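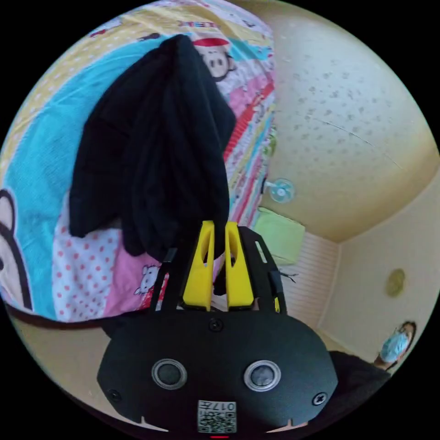 Page last changed: Sun 17 March

Screen print bench, Trovanwood. Registration on the wide repeat, continued.

Picked up where I stopped in November, which according to my own notes was "nearly there." I'd like a word with the person who wrote that. The repeat drifts to the left as it goes down the table, slowly enough that you feel fine about it until the far end, where the red sits on top of the blue like a hat on a dog.

Setup same as before. Cornura water-based ink, four screens, the long table with the rail. Cotton sheeting, prewashed, ironed, gummed down. I ironed it myself this time so there is no one else to blame. Room was cool and the ink was stiff coming out of the tub. Thinned the red a little by eye and forgot to write down how much, so whoever repeats this, good luck to both of us.

First pass: blue. Fine. Second pass: yellow. Also fine, with a faint ghost on the left where I lifted the screen before I'd finished thinking. Third pass: red, and hello, drift.

Things I blamed, in order:

The rail. Took it off, sighted down it, put it back. Straight. Lost most of the morning to this and cleaned a rail that didn't need it.

The stops. One was loose. I was thrilled. Tightened it, printed a fresh length, got the same drift with a cleaner edge.

The cloth. Ruled a pencil line down the selvage before gumming and checked it again after the blue. The line had moved. The cloth is shrinking a hair with every wet pass and pulling toward the gummed side, because I had gummed one side properly and the other side like a man late for lunch. So the table is true, the screens are true, and the sheeting has been walking off sideways.

Regummed a new length edge to edge and let it sit. Printed blue, waited until it was dry to the touch, then yellow, waited again, then red. Drift mostly gone. The last repeat is still off by a pencil line and I have decided to call that character. 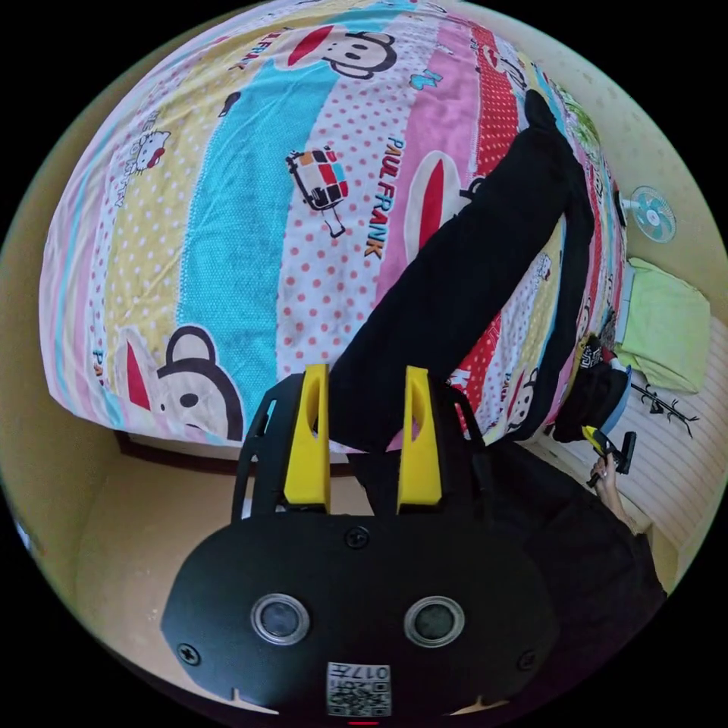
Color order needs rethinking too, now that the registration is behaving. Our sample has every band at the same strength and the whole thing hums like a refrigerator. I've been looking at the diagonal stripes on the duvet cover, and annoyingly it does this better than we do. The turquoise runs wide between a pale yellow with white dots and a white with red dots, so the strong color has something quiet on each side of it. There's a bright red band with white dots as well, and next to the soft pink it looks perfectly at home. I'm not saying we should take design advice from bedding with a monkey on it. I am saying the monkey's people knew to keep the yellow pale.

So for the next strike-off: knock the yellow back with extender, keep the blue full strength, and give the red a white ground. Drop the brown. I never liked the brown.

Mesh. The Neves screens are holding up. They've done 2,000 pulls between them and only the red one has pinholes, lower right, where it always gets set down on the sink. Taped for now. Please stop setting it down on the sink (this is mainly for me). I'd want to re-stretch before 3,000.

Washed the November swatches again, hot, with an old towel. Blue held. Red left a pink bloom on the towel. Heat set was probably short, so put the next batch through the press twice and label which is which. On paper, in pencil. The marker washed out of the last set and I now own a fine collection of anonymous squares.

Still to do:
- order gum from the Garnier Street place before they close for inventory
- test extender on the yellow, and WRITE DOWN the amount
- find the good squeegee
- scrape the table

Ink tubs are on the low shelf. The lid on the red is not really on.

Trovanwood Print Bench notebook. Questions: leave a note in the tray by the door. © Trovanwood Print Bench. Back to top

This site uses cookies to remember your settings. Accept | Decline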